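Members see household robot trials at Trilholm open day

Our August visit took 18 members to the Trilholm building, where Erkent has its home robotics group on the second floor. The group had opened its test room for the afternoon and ran short demonstrations between two and five o'clock. Hatsue Kamata, who leads the testing, met us at the front desk and gave a short talk before we went up.

Erkent is working on a robot for everyday kitchen jobs. For now that means clearing a counter, putting cups in a rack and folding small cloths. The robot is known in the building as Starkska, after the software that plans its movements. It sees through a camera in its head, and the people running the trials can follow the same view on a screen at the side of the room.

The room was an ordinary office before the group moved in, and it still has its carpet and desk chairs. Kamata said they decided early on to keep it that way. Their first test kitchen was too neat, and the robot did well there and badly everywhere else.
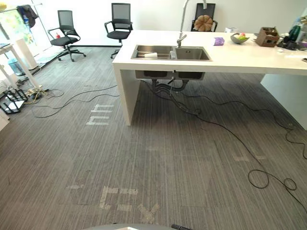
The first demonstration was the cup. Osaze Dauda started the run from a laptop and then stood back. The robot drove up to the counter, stopped, and took a long time to settle on a grip. It dropped the cup once and picked it up again without help. The second run was faster. Dauda told us that disposable cups are harder than mugs, as they weigh almost nothing and give way when squeezed.

The cloth was next. This is the newer task, and two of the three attempts ended with the cloth in a heap. The third was a fair fold in half. Garba Iyamu explained that the group has recorded 3,782 runs in this room so far, failed ones included, and that cloth makes up nearly 400 of them. Each run is checked by a person and given a short written note before it is used again.

Several members asked about cost. Kamata would not give a price and said the robot is not for sale. There were also questions about safety. The arms stop if they meet a firm push, and Costel Berisha let two of our group try it for themselves. Visitors were otherwise asked to stay behind the line at the door while the robot was moving.

The last half hour was given over to driving the robot by hand controller. Most people found that reaching for something on the counter was much slower than they had expected. Onyekachi Ogunleye managed to get the cup into the rack on a second try.

Our next visit is to the Duangkaew warehouse, to see its sorting line. Places are limited. Please send your name to the visits desk by 15 September 2025 and say whether you need a seat in the shared van.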